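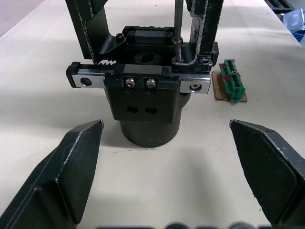 Silver socket-head screws, fastened next to each other on a black block.

FOR IMMEDIATE RELEASE

ZAVON WILL NOW SELL YOU ONE SCREW
Mail-order fastener house ends the 100-piece minimum, apologizes to the nation's coffee cans

FLISTUNBERG, Tuesday, December 10, 2019 – Zavon, the mail-order supplier of screws, bolts, washers and other things that roll under the refrigerator, announced today that it will begin selling fasteners individually to the general public. The new service is called Long, after the street the warehouse is on and the time it took to get the idea approved. It opens for orders this morning.

Until now, a customer who lost a single machine screw from a sewing machine or a bicycle bell had to buy a box of 100 from Zavon to replace it. The customer used one. The other 99 went into a coffee can, and the coffee can went onto a shelf in the garage, where it was eventually inherited by somebody who did not want it.

"We have been aware of the coffee cans for a long time," the company said in a prepared statement. "We would like it known that we never set out to fill them. We had a minimum order, people had one hole, and neither side was willing to bring it up."

What is being offered

Long covers 514 sizes and styles of fastener at launch. Metric and inch sizes are both included, and the ordering page keeps them well apart, in the manner of cousins at a wedding. Socket heads, pan heads, flat heads and hex heads are all in the first group, with plain washers and lock washers to match. Slotted brass wood screws are also in, after a short and surprisingly heated internal discussion about whether anyone still wants them. The people who want them had been writing letters.

A single fastener costs 6 cents in most of the common sizes. Shipping is $2 flat, however many are ordered, and the company is aware of how that looks. A customer buying one screw will pay a great deal more for the envelope than for what is in it. Zavon's pricing department has asked that this release point out that the envelope is quite a nice one.

Orders are packed by hand in Flistunberg and mailed the next working day. Each piece comes in its own paper sleeve printed with the diameter, thread, length and head style, in type large enough to be read by a person lying on their back under a sink. The sleeve can be kept. Zavon recommends writing on it what the screw was for, and expects this recommendation to be ignored.

The Karnenetti card

Most people who have lost a screw have no idea what size it was. It was the size that fit. Zavon's phone line has been taking these calls for years, and the descriptions offered include "regular," "smallish," "like the one on glasses but more so," and a good deal of holding things up to the receiver.

For that reason every first order will include a Karnenetti card, a stiff punched card with sized holes down one side, thread profiles along the other and a ruler across the bottom. The customer puts a surviving screw through the holes until one fits snugly, lays the threads against the printed profiles, and reads off the number. If there is no surviving screw, the card has a second method involving a toothpick, which is explained on the back and works better than it sounds.

The card can also be requested on its own at no charge. It is named for the Karnenetti drawer, a legendary drawer at the Flistunberg warehouse into which unidentified fasteners have been dropped since the building opened. The drawer has never been sorted. It took two people to move it during last July's floor repairs, and the floor repairs were partly on its account.
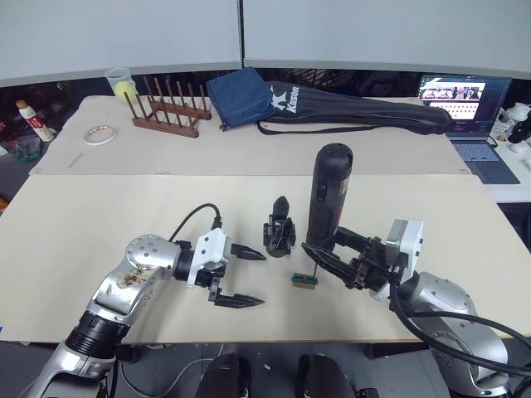

Zavon would also like to use the attention, such as it is, to say a few words about how screws get lost and ruined to begin with. The company stands to profit from the losses and so hopes to be believed.

Start every screw by hand. If it will not turn with two fingers for the first couple of threads, it is crooked, and no amount of leaning on it will make it less crooked. Back it out and try again. Turning it gently backward until it drops into place with a small click is an old trick, and it still costs nothing.

Use the bit that fits, even if the one that almost fits is already in the driver. The one that almost fits is responsible for most of the rounded-out heads mailed to the returns desk with a note saying the screw was defective. The returns desk keeps these notes and is fond of several of them.

Set the clutch low and work up. A power driver does not know that it is going into the back of a picture frame. Finish the last turn by hand on anything made of plastic, anything old, and anything that belongs to a relative.

Put the screws in a dish as they come out. A saucer is fine. A muffin tin is better, one cup to a step, going around in order. The palm of the hand is where screws go shortly before they are ordered from Zavon.

Lastly, if there is a screw left over when the job is finished, it came from somewhere. The company has no further advice on this point, and wishes everyone well with the dishwasher.

What is not changing

The box of 100 stays. Contractors, machine shops, schools and the one household that Zavon understands to be building its own boat will find their usual boxes at their usual prices, with the usual picture on the lid of a screw that is never the screw inside. Account customers do not have to do anything, and can add single pieces to a box order without paying the second shipping charge.

The paper catalog also stays. A Long section has been added at the back on yellow pages, and the index has been corrected so that "nuts, wing" no longer sends the reader to hinges. Customers who had gotten used to it are asked to be patient with themselves.

Single pieces cannot be returned. The company looked into it and found that the cost of receiving one screw, inspecting it, and walking it back to its bin was more than the cost of the bin. Anyone sent the wrong piece will be mailed the right one and may keep both, which does put one screw toward a coffee can. Zavon considers this a reasonable rate.

Coffee can amnesty

To go with the launch, Zavon will accept full or partly full coffee cans at the Flistunberg counter through the end of the month. Cans may contain any mix of fasteners by any maker, in any condition short of actively dripping. Whatever can be identified will be sorted, sleeved and given to the school shop programs in town. Whatever cannot be identified will go in the drawer.

Each person dropping off a can will get a Karnenetti card and six single fasteners of their choice, and should bring something to carry them home in. The can will be available.

Please check for cuff links, keys and baby teeth before handing it over. The counter staff would consider it a personal favor.

Ordering

Single-piece orders can be placed through the Long page on the Zavon website, by telephone during counter hours, or in person. Mail orders are accepted on the form in the back of the catalog. A screw taped to a postcard with the words "another one of these please" will also be accepted, as it always has been, provided there is a return address.

About Zavon

Zavon sells fasteners by mail and over the counter from its warehouse on Long Street in Flistunberg. It supplies repair shops, manufacturers, schools and people who were sure they had put it right there on the table. The company makes no fasteners of its own and has never claimed to know where yours went.

Media contact: Zavon press desk, Long Street, Flistunberg. Sample Karnenetti cards are available to reporters on request. Sample screws are 6 cents.

###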